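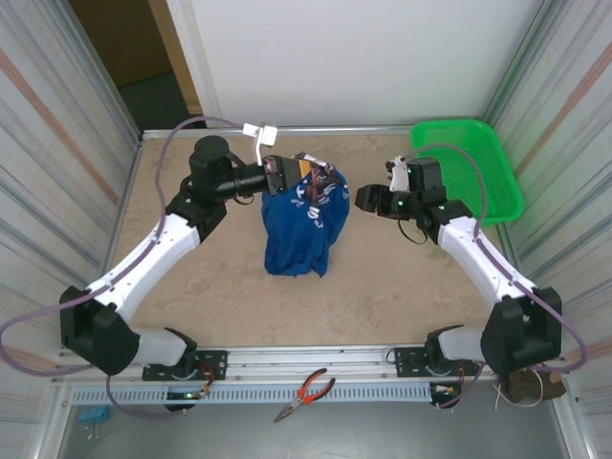
According to Mojtaba Azimi, a cloth-handling policy is limited first by the variety of its starting states, and only after that by the size of its training set. The project team took that remark, made at the proposal review, as the basis for the collection plan set out in this report.

Student Project Report: Collecting Demonstrations for Two-Armed Garment Handling
3 October 2026
By Awuor Khaemba and Brian Shemweta

1. Purpose

The project was undertaken within the Sondmont teaching laboratory. Its purpose was to produce a set of demonstrations from which a learning system could be trained to pick up a crumpled garment, spread it and place it in a tray. The work reported is confined to the gathering and checking of examples. Training will be carried out by a second student group, beginning in November.

2. Workspace

Both arms are mounted on a single rail along the near edge of the table, and each ends in a parallel gripper. The back and sides of the work area are enclosed by a plain white wall and two translucent panels. The panels were adopted after the first trial sessions, in which people walking past the bench appeared in the recordings. The green mesh tray stands in the back right corner and was kept there for every session. Its position was checked against the setup sheet before recording began.

The blue cloth with white lettering was the principal training item. Printed garments were preferred to plain ones, as the print gives the operator a clear indication of which side is facing up.

3. Procedure

Each demonstration was recorded by one operator controlling both arms. A second student reset the cloth between attempts and entered the result in the log. Operators changed over every 15 demonstrations. An earlier plan of longer turns was abandoned when review of the recordings showed slower and less consistent grasps towards the end of a turn.

The garment was dropped from a low height to form a new pile each time. Operators were instructed to lift with one arm first and to hold the other open until a corner or hem could be reached. Failed grasps were kept in the recording if the operator recovered without assistance. Attempts in which a person touched the cloth were discarded.

4. Results

The team recorded almost 800 demonstrations, divided into 3211 labelled segments. Labelling was done in Mikisari by Shabani Mfinanga and Elibariki Kariuki, who worked separately and then compared their segment boundaries. Most disagreements concerned the moment at which a lift ended and spreading began. The definition was revised once, and the segments already labelled were gone over again.

Cable routing caused the greatest loss of time. The cables pass over the wrists, and a loop with too little slack restricted rotation at the far side of the table. Eight sessions were interrupted for this reason.

5. Recommendations

The next group should add garments of heavier fabric and record some sessions with the right arm leading, as left-arm lifts are over-represented in the present set. The rule on discarded attempts should be printed on the log sheet. A spare set of fingertips should also be ordered before collection resumes.

The recordings and setup sheets have been deposited in the laboratory archive under the project name Distia.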